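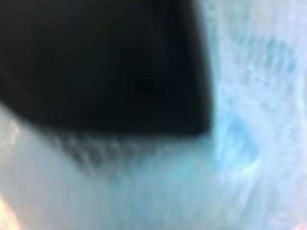 Pale crumpled material under handling, Hultport packing room.

Fendura packing trial: progress report to Kanaujia
15 May 2006

1. Period covered
Work from February to date. The trial compares two wrapping materials for soft goods leaving the Hultport store: the existing film and the heavier Lonus sheet.

2. Work done
The target for the period was 200 wrapped packs, and 176 have been completed. The shortfall is due to a late delivery of Lonus sheet, which held up the second bench. Both benches are now in use and the remaining packs are scheduled.

Each pack is wrapped, taped at both ends, stored flat and opened after 20 days. Creasing, splits at the folds and loose tape are entered on the record sheet.

3. Findings so far
The Lonus sheet holds a fold better than the film but creases more readily when drawn across the bench. Creasing alone has not been treated as a fault. Splits have been confined to the film, mostly at the corners of the larger packs. Wrapping takes up to 2 minutes per pack with either material.

Tape adhesion on creased areas is uneven. A wider tape has been ordered and will be tried on the larger packs first.

4. Spending
Within the agreed budget. The wider tape will be charged to consumables.

5. Next period
Complete the outstanding packs, repeat the corner checks and issue the full results table. No change to the end date is requested.

Related reports
Hultport store: shelving and labels
Lonus sheet: goods-in checks
Fendura packing trial: outline plan

Contact Fendura | Copyright Fendura 2006 | Back to top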